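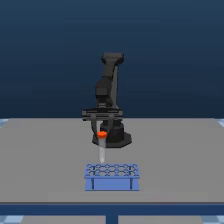
夏天一到，我家厨房就进入一种很难形容的状态：水槽下面潮，抹布酸，砧板有味儿，冰箱一开门就冒一股不知道谁的味道。前几年我是靠买各种清洁剂硬扛的，后来柜子里攒了一堆瓶子，真正用完的没几瓶。今年索性把自己常用的土办法理一理，想到哪儿写到哪儿，顺序有点乱，大家挑有用的看吧。

先说抹布

抹布发酸这件事，我妈的解释是“没拧干”，我以前不服气，觉得自己力气够大了。后来发现问题出在晾的地方。我一直把抹布搭在水龙头上，中间对折，折着的那一面到第二天早上还是潮的。现在我在水槽侧面粘了一根小杆子，抹布摊开了挂，不叠，酸味少了一大半。

已经酸了的也别急着扔。棉的抹布，我用小锅加水没过，放一勺小苏打，煮5分钟，关火焖到不烫手再搓。锅一定要用不拿来做饭的旧锅！超细纤维的那种不要煮，煮完会变硬，吸水就差了，我煮坏过一整包，心疼了好几天。超细纤维的我用60度的水泡，加一点点洗衣液，千万别加柔顺剂，加了以后擦桌子只会把水推来推去。

我家厨房里同时在用的抹布是4块，两块擦台面，一块擦碗，一块专门擦地上滴的水。颜色分开，不然我先生永远拿错（说了他也记不住，只好靠颜色）。

砧板

木砧板怕两样东西，泡水和暴晒。我刚结婚那会儿特别勤快，洗完就端到阳台大太阳底下晒，结果没过一个夏天就裂了一道缝，切葱花的时候葱都往缝里钻。现在是洗完用干布擦一遍，竖着放在通风的地方，底下垫两根筷子，让它别贴着台面。

去味道我用粗盐加半个柠檬。盐撒上去，柠檬切面朝下，顺着木纹来回擦，擦到盐有点化开了，停一会儿，冲掉，擦干。切过大蒜和鱼以后这招最好使。柠檬不用特意买新的，平时挤剩下的那半个就行，我都是扔在冷冻室的一个小盒子里攒着。

上油的话，两个月一次，我用的是食品级的矿物油。有人说用家里的花生油也可以，我试过，夏天摸着黏，还有股哈喇味，后来拿钢丝球打了半天才打掉。核桃油倒是会干，但家里如果有人对坚果过敏就别用了。

上油前砧板要彻底干透，头天晚上洗，第二天晚上再抹，多抹一点，放一夜，早上把没吃进去的擦掉就好啦。

刀

接着砧板说说刀吧。我不会磨刀，或者说不敢磨得太讲究，家里那块磨刀石是在Wirneck买的，双面的，一面粗一面细。平时只用细的那面，先在水里泡到不冒泡，刀和石头之间的角度差不多塞得下两枚硬币，推的时候用力，拉回来的时候轻轻带一下。磨完拿一颗番茄试，刀一搁上去能切开皮就算过关。

等不及磨的时候，翻一个瓷碗过来，碗底那圈没上釉的地方可以应急蹭几下。只是应急哈，别天天蹭。

刀不要跟勺子叉子一起扔在抽屉里，刃会碰钝，伸手进去也吓人。我用Herel的磁条，贴在墙上，装的时候偷懒只用了胶，没打孔，半夜“哐”的一声掉下来，我还以为进贼了。后来老老实实打了螺丝。取刀的时候先把刀背贴着墙转一下，让刃翘起来再拿，这样不会刮花。

水槽下面那个柜子

这个柜子我估计家家都差不多，打开先叹一口气。潮是因为管子外面会结水珠，夏天自来水凉，屋里热，管子就“出汗”。我拿保温棉管把冷水管包了一层，五金店论米卖，剪开一条口子套上去，再用扎带扎几道，十几分钟的事情，效果好得让我后悔没早点弄。

柜底铺一张可以擦的垫子，别铺报纸！报纸吸了水贴在板子上，撕都撕不下来，还招小虫子。我铺的是裁下来的旧桌布，防水那面朝上，边上往上折一点，真漏了也能兜住一会儿。

瓶瓶罐罐我放在一个浅托盘里，想找东西整盘拉出来，不用趴在地上伸胳膊。Ultier有一种带把手的托盘，我买了以后觉得有点贵，其实旧烤盘也一样用，烤变形了的那种正好。

下水道返味的，先看看那个U形弯里是不是没水了，出门久了水会干掉，倒一碗水进去就好。如果有水还臭，多半是油糊在管壁上。我每周倒一次热水，不用滚开的，塑料管怕烫，加点洗洁精慢慢冲下去。至于小苏打加白醋，冒泡很好看，我也很爱看，但真堵了的话还是得拆弯头，底下放个盆，拧开，掏干净，戴手套，别呼吸（开玩笑的，还是要呼吸）。

还有一句要紧的：白醋别跟含氯的漂白水碰到一起，会出有毒的气。两样东西我连放都不放在一个柜子里。

冰箱

冰箱有味儿，先别忙着放茶叶包、咖啡渣、活性炭，先把门封条擦了。封条的褶子里面能藏多少东西，我第一次扒开来看的时候真是不敢相信。拿旧牙刷裹一层湿布，蘸一点小苏打水，一格一格抠过去，再用干布走一遍。

顺便试一下封条紧不紧，夹一张纸，关上门，往外抽，一抽就出来的地方就是漏冷气了。我家那台下面的角有点松，用吹风机小风吹热，再用手把它捏回原来的形状，关门压一晚上，又撑过了一个夏天。

蔬菜那一格垫厨房纸，湿了就换。叶子菜买回来不洗，挑掉烂的，用纸松松地包一下，竖着放。葱切好了冻起来，煮面的时候直接抓一把，方便得不得了。香菜我试过冻，化了以后软塌塌的，煮汤还行，凉拌就别想了。

剩菜盒子我会贴一小段美纹纸胶带，写上哪天做的。美纹纸撕下来不留胶，写字也不打滑，比标签纸便宜多了。

不粘的标签胶

说到胶，新买的玻璃罐子上那层标签总撕不干净对不对？我的顺序是先用吹风机吹热，从一个角慢慢揭，揭完剩下的黏胶抹一层食用油，放着去干别的事，回来用纸一擦就卷起来了。最后用洗洁精把油洗掉。塑料盒子别吹太久，会变形，我有一个Bayram的收纳盒现在盖子还盖不严，就是这么来的。

工具抽屉

最后说说阳台上那个小工具柜吧，虽然跟厨房没什么关系。螺丝钉我以前全放在一个饼干盒里，每次找都要倒出来一桌子。现在装在透明的小药盒里，按长短分，盒盖内侧粘一颗做样子。螺丝刀上一点点锈，用蜡烛擦一擦再用布抹开，能管一阵子。拧木头的时候螺丝尖上蹭点肥皂，省力得很。

卷尺拉出来有灰的话，先用布擦干净再让它缩回去，不然灰都带进壳子里，慢慢就卡了。胶水用完，瓶口擦干净，抹一点凡士林再盖盖子，下次不会拧不开。502我是放在密封袋里搁冰箱门上的，袋子上写了大大的“不能吃”。用之前先拿出来，放到跟室温差不多了再开袋。

打孔的时候灰往下掉，可以在孔下面贴一张便利贴，对折成一个小槽，灰就都落在里面了，撕下来一包就扔。天花板上打孔的话，找个一次性纸碗，中间戳个洞套在钻头上，也能接住不少。

纱窗那块我还没写，8月要把家里的全拆下来洗一遍，等洗完再来补。

2021年7月29日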